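報道関係各位
2025年11月23日
株式会社Clurketti 広報

# 家事支援ロボットの「買う前の計画」を一式に　Clurketti、導入計画パッケージ「Witisero」を提供開始

**見積もりを取る前に、自分の部屋の条件で試す。予算表まで同じ窓口で。第1号は短期滞在型住宅「Kendale」の運営チーム。**

日曜の配信で失礼します。明朝の問い合わせに間に合わせたく、先に本文をお送りします。画像の高解像度版と予算表のひな形は、末尾の窓口までご請求ください。

株式会社Clurketti(以下、当社)は本日、双腕型の家事支援ロボットを買う、借りる、または見送るかを決めるための導入計画パッケージ「Witisero(ウィティセロ)」の提供を開始しました。対象は、短期滞在型の住宅、共同生活の施設、社員寮、研修用の住戸など、台所と居室がひと続きになった空間を複数持つ事業者です。個人宅は今回は対象外。

中身は3つです。部屋を計算機上に再現しての動作試行。設備側の確認リスト。それと、初年度から更新時までの予算表。バラ売りもします(料金は後述)。

ロボット本体の販売はしません。特定メーカーの代理店でもありません。ここはよく聞かれるので先に書いておきます。

## 背景

ロボットの購入予算は、本体の価格から組み始めることが多いです。当社に相談に来られる方も、まずカタログの価格表をお持ちになる。ところが、稟議が通ったあとで追加が出てくる。充電場所の電源工事、通路をふさぐ椅子の入れ替え、取っ手の交換、床の段差、指先部品の予備、保守契約の移動費。一つひとつは小さい。合計すると小さくない。

今回の第1号案件でも同じことがありました。Kendaleの運営チームが当初つくっていた概算は、1住戸あたり424万円。本体、設置、初年度の保守まで。Witiseroの予算表に入れ直した結果が615万円です。差額の191万円は、ほとんどが部屋の側の費用でした。ロボットの値段は一円も動いていません。

この数字を見て、Kendale側は導入を半年先に送り、住戸数を減らして始めることに決めました。当社としては受注が小さくなった案件です。それでも今回、事例としての公表を許可いただけたので載せます。

## 部屋の再現と動作試行について

Witiseroの最初の工程は、部屋を計算機上につくることです。図面と寸法表、家具の一覧をいただき、床、壁、家具、冷蔵庫、卓上の小物まで置いていきます。見た目のきれいさは追いません。面は平らな塗りで十分。寸法と、物の位置と、手の届く範囲が合っているか。そこに時間を使います。

Kendaleの再現では、煉瓦調の床と白い長机、黒い椅子のまわりから着手しました。机の上には果物のような黄色い小物、首の長い白い瓶、人形など。床にも小さな額を一枚置いています。散らかった状態から始めるのは当社の基本方針で、片付いた部屋だけで試すと予算表の「人手の補助」欄が必ず甘くなります。 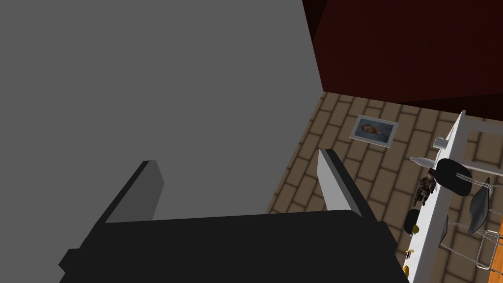
試行の回数は、標準プランで1住戸タイプにつき3000回。物の位置、照明、ロボットの立ち位置を少しずつ変えながら回します。人が見るのはそのうちの一部で、残りは記録だけ取り、引っかかったものを後から拾います。全件を目で見てほしいというご要望もありますが、費用が跳ね上がるのでお勧めしていません。必要な場合は個別見積もり。

試行で出てくるのは成功率だけではありません。むしろ発注担当の方に役立つのは「何が理由で止まったか」の一覧のほうです。止まった理由ごとに、部屋を直すのか、機種の等級を上げるのか、その作業をあきらめて人がやるのか、3つの欄に振り分けます。振り分けは当社が仮に入れ、お客様が直します。直した履歴は残ります。

計算機上の試行が実機と完全に一致することはありません。特に、やわらかい物、ぬれた物、光る面。ここは差が出ます。予算表では「実機確認が要る項目」として別に色をつけ、実機レンタルの日数に換算しています。シュミレーションの結果だけで本発注に進む契約は、当社では受けていません。

## 設備側の確認リスト

リストは全169項目。購買担当の方が一人で埋められるものと、施設管理の方に聞かないと埋まらないものを分けてあります。全部を埋める必要はなく、該当なしはそのまま空けておいてください。

主な区分は次のとおりです。

- **通路と床**　幅、段差、床材の切り替わり、敷物の有無。居室の床から台所のタイルに移るところは必ず寸法を
- **開閉するもの**　冷蔵庫、引き出し、扉。取っ手の形、太さ、高さ、開く向き、開いたときに前に要る空き
- **台と縁**　天板の高さ、縁の形、天板の下の隙間、近づいたときに腕や指先が当たりそうな角
- **置いてあるもの**　重さ、割れやすさ、普段の置き場所、置き場所が決まっていないもの
- **電源と通信**　充電場所、専用回路の要否、電波の弱い場所
- **人**　同じ時間帯に誰が部屋にいるか、止めるボタンを誰が押せるか、夜間の扱い
- **契約**　保証の起算日、部品の納期、移設時の扱い、途中解約

台と縁の区分は、以前の版では開閉するものの中に入っていました。分けたのは今回からです。見積もりに響くのに、聞き取りで抜けやすい。天板の縁にかなり近い位置まで指先を寄せる作業、たとえば縁の下の扉に手を伸ばすような作業は、数センチの違いで使える指先部品が変わります。部品が変われば予備の単価も変わる。予備の単価は3年分で効いてきます。

取っ手のない扉も要注意です。押して開く金具か、縁に指をかけるのか、図面では区別がつかないことがあります。リストでは「取っ手なし」を選ぶと追加の質問が出ます。後付けの取っ手で済むなら、機種の等級を上げるよりたいてい安いです。

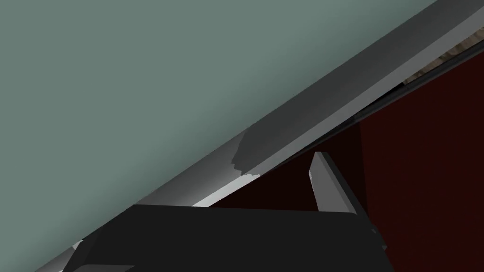

## 予算表の構成

予算表は表計算ソフトで開ける形式でお渡しします。専用の画面や会員登録はありません。社内の稟議書に貼れることを優先しました。

行は費目、列は時期です。時期は「発注前」「初年度」「2年目以降」「更新または撤去」。撤去の列があるのは珍しいと言われます。引き取りの費用、データの消去、床や壁の復旧。最初に入れておかないと、あとから出しづらい費用なので。

Kendaleの表で、概算と入れ直し後の差が大きかった費目を順に挙げます。金額の内訳は先方との取り決めで非公開です。

1. 家具の入れ替え。椅子の脚が通路側に張り出す問題。机はそのまま使う
2. 予備の指先部品。当初の表には行そのものがなかった
3. 充電場所の電源工事
4. 実機での確認期間中のレンタル料と輸送
5. スタッフの研修時間。人件費として計上するかどうかで社内の議論あり
6. 保守の出張費。拠点からの距離で変わる
7. 撤去

逆に、当初の概算から減った費目もあります。監視用の追加カメラと、上位等級の腕。どちらも試行の結果、初年度は見送りとしました。2年目以降の列に「再検討」とだけ書いてあります。

### リースとの比較

購入とリースの比較欄は、機器リースのKurucと共同で作りました。Kurucの料金を前提にした表ではなく、他社の見積もりもそのまま入れられます。比較の条件は、期間、途中で機種を替えられるか、指先部品が消耗品扱いか保守に含まれるか、の3点をそろえる形。ここがずれた見積もり同士を並べると、月額だけ見て安いほうを選んでしまいます。

Kurucからは、Witiseroの確認リストを提出した事業者について、リース審査の現地訪問を一回省く運用にすると聞いています。開始時期はKuruc側から別途案内があります。当社では回答できませんのでご了承ください。

## 計画担当のコメント

Witiseroの計画責任者、Blažena Vávra(ブラジェナ・ヴァーヴラ)のコメントです。原文は英語、日本語訳は広報。

「発注の会議でいちばん時間がかかるのは、機種の比較です。でも私が見てきた案件で予算を押し上げたのは、椅子と取っ手と電源でした。カタログの隣に自分たちの部屋の一覧がないまま、比較だけが進んでしまう」

「Kendaleのチームは、途中で台数を減らす判断をしました。私はいい判断だったと思います。最初の一台の保守記録がたまれば、2台目の予算はずっと書きやすくなりますから」

「試行の結果を見て導入をやめる会社も出るでしょう。やめる場合の報告書のひな形も入れてあります。調べた費用が無駄だったと社内で言われないように、です」

## 冷蔵庫の開閉を最初の作業に選んだ経緯

Kendaleの案件では、試行の作業を選ぶところから先方と話し合いました。候補は、机の上の片付け、床の物を拾う、引き出しの開閉、冷蔵庫の開閉、食器の移動。全部やると費用も期間もかかるので、先に一つ決めて深く見ることに。

選んだのは冷蔵庫です。理由はいくつか。滞在者の入れ替わりのたびに中の確認が発生する。扉が大きく、開くときにロボット本体の立ち位置まで関係する。腕の届く範囲、握る力、床の滑り、扉の前の空き、全部が一度に出てくる。一つの作業で予算表のかなりの行が埋まるわけです。

試行では縦に長い取っ手の、どの高さを握るかも変えています。中ほどを握る設定、下端を握る設定、片腕だけを使い、もう片方は空けておく設定。使わないほうの腕をどこに置くかは地味ですが、家具との干渉に直結します。ここで必要な空きが決まり、空きが決まると家具の入れ替え費が決まる。

冷蔵庫の買い替えも一度は検討に上がりました。取っ手の形が握りやすい機種にすれば、上位の指先部品は要らないのではないか、という話です。表に両方の案を入れて比べ、今の形のまま進める案が残りました。施設全体で冷蔵庫をそろえている場合、一台だけ替えると保守の窓口が増えるという事情もあります。

引き出しと、机の上の片付けは第2段階。床の物を拾う作業は当面スタッフが担当します。
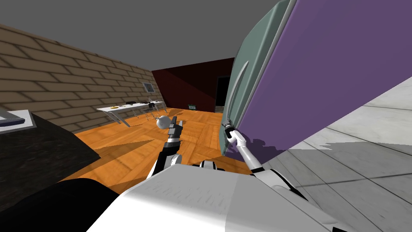
## 提供内容と料金

- **Witisero 標準**　1住戸タイプの再現、試行、確認リスト、予算表、報告会1回。料金は住戸の広さと作業数による個別見積もり
- **Witisero リスト**　確認リストと予算表のみ。記入後の読み合わせ1回つき
- **Witisero 追補**　標準を利用済みの事業者向け。家具や機種を替えたときの再試行

住戸タイプが増える場合は2タイプ目から減額します。左右反転の間取りは同じタイプとして扱います。ただし冷蔵庫の開く向きが違うときは別扱い。過去にここで行き違いがありました。

支払いは着手時と納品時の2回。年度をまたぐ場合は検収日を先にご相談ください。請求書の分割も可。

## 依頼から納品までの流れ

1. 窓口へ連絡。この時点で図面は不要。住戸の数と、やらせたい作業を3つまで
2. 簡単な聞き取り。オンラインで可
3. 見積もり提示。有効期間は見積書に記載
4. 図面、寸法表、家具一覧の受け取り。図面がない場合は当社で採寸、別料金
5. 部屋の再現、先方確認。ここで直しを一回お受けします
6. 試行
7. 止まった理由の一覧と、予算表の初稿を送付
8. 先方の修正
9. 報告会、納品

いちばん遅れるのは4です。家具一覧が出てこない。備品台帳がある施設でも、台帳の椅子と実際の椅子が違うことがよくあります。台帳の更新からお手伝いすることもできますが、その分の日程は見ておいてください。

年度予算に間に合わせたい事業者は、締め切りから逆算して早めのご連絡を。8の修正に社内の確認が何段階もある会社では、ここでも待ちが出ます。

## よくいただくご質問

**補助金の申請に使えますか。**
予算表は根拠資料として添付いただけます。申請書の作成代行はしていません。制度ごとに対象になる費目が違うので、公募要領で必ずご確認を。

**もう機種が決まっています。それでも頼む意味はありますか。**
機種固定の試行もお受けします。その場合は、部屋側の費用と予備部品の数を見るのが中心になります。メーカーから形状データをいただけるかどうかで日程が変わります。

**動作の学習データはもらえますか。**
標準には含みません。納品するのは一覧、予算表、代表的な場面の静止画です。データが必要な場合は権利関係の整理が先になるため、別契約です。

**他社の計画書と並べて稟議にかけても?**
どうぞ。費目の名前は先方に合わせて変えていただいて構いません。数式は列の位置を参照しているので、列だけは動かさないでください。壊れます。

**部屋が片付いてからのほうがいいですか。**
いえ、普段どおりで。家具一覧も、普段出しっぱなしの物こそ書いてください。

**見送りになった場合、次に検討するときは最初からやり直しですか。**
再現した部屋のデータは当社で保管し、追補プランで使えます。保管を希望されない場合は納品時に消去し、消去の記録をお渡しします。

## 今後の予定

Kendaleでは、報告会の内容をもとに実機の確認に進みます。導入は来年6月の予定。稼働後の費用は予算表の実績欄に記入していただき、計画との差を当社でまとめます。差が大きく出た費目は、先方の了解が取れた範囲で公表いたしまます。良い結果だけを選ぶことはしません。

確認リストは次の版で、洗濯まわりの区分を追加する予定です。時期は未定。要望の多い屋外通路については、当社に試行の経験が足りず、当面は見送り。

予算表の英語版も準備中。費目名の訳がまだそろっていません。

## 掲載画像について

本リリースの画像は、いずれもコンピューター上に再現した部屋でのものです。実機の写真ではありません。報道でのご使用の際は「提供:Clurketti」とご記載ください。トリミング可、色の変更は事前にご相談を。

金額を引用される場合は、424万円と615万円がいずれも1住戸あたりで、Kendale固有の条件による数字であることを併記願います。ロボットの一般的な導入相場を示すものではありません。

## 会社概要

社名　株式会社Clurketti
事業内容　設備導入の計画支援、室内環境の再現と動作試行、予算資料の作成
提供サービス　Witisero
協力　Kuruc(リース比較欄の共同作成)

## 本件に関するお問い合わせ

株式会社Clurketti 広報 Witisero担当
取材、画像のご請求、予算表ひな形のご請求は、いずれも広報で受け付けます。導入のご相談は計画担当に転送しますので、件名に「導入相談」とお入れください。Blažena Vávraへの取材は英語で対応、通訳が必要な場合は事前にお知らせください。

本配信は休日のため、お返事は翌営業日から順にお送りします。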